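News from the Evley allotments

The first thing to say is thank you to everybody who came along to the open morning in June, and especially to those who stayed on afterwards to stack the chairs.

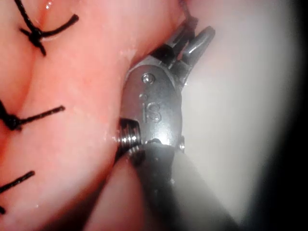 When can new plot holders start digging? As soon as the rent is paid and you have collected your gate key from the hut, which is open on Saturday mornings until the tea runs out.

We have 22 plots on the Evley side now, and 7 of them are changing hands this summer, so please be kind to anyone you see wandering up and down looking for a number on a post. The posts at the Wistimmont Lane end were repainted last year, but the brambles have had other ideas and you may need to push a few stems aside to read them (gloves, please!).

The water butts by the lower gate are filling nicely again after the new guttering went up – it cost us £381 all in, a good bit less than we had feared, and it means far fewer trips to the tap with a can in each hand. If you do use the tap, do turn it off hard, as it still likes to dribble.

On the growing front, the broad beans have been splendid and the early potatoes rather small. Several of us tried the climbing bean we call Zemach, passed along from an old plot holder's seed tin, and it has romped up its canes and is already in flower. There are spare plants in the cold frame for anyone with a gap to fill.

The Aebischer shed, as we all still call it, needs a new felt roof before autumn. We are collecting quotes, and if you have a long ladder you could lend us for a weekend, do leave a note in the hut. The seed order forms are in there too, on the hook behind the door.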